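Will it do the washing-up yet?

Clilent says its kitchen arm is nearly ready for our homes. We've heard that before. The Falldale workshop tried one on tidying a drawer last August, and a person stood beside it for all 16 goes.

Much of the practice happens on a computer, where 1,000 tries cost next to nothing and no plates get broken.
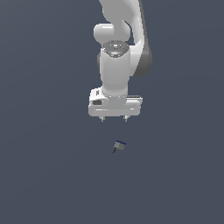
Simulated arm, fingers open, above a small block.

Fine, but my kitchen has a wet floor, poor light and a cat – none of them simulated. Let it clear up after Sunday lunch for four and I'll think again. Until then I'm keeping my rubber gloves.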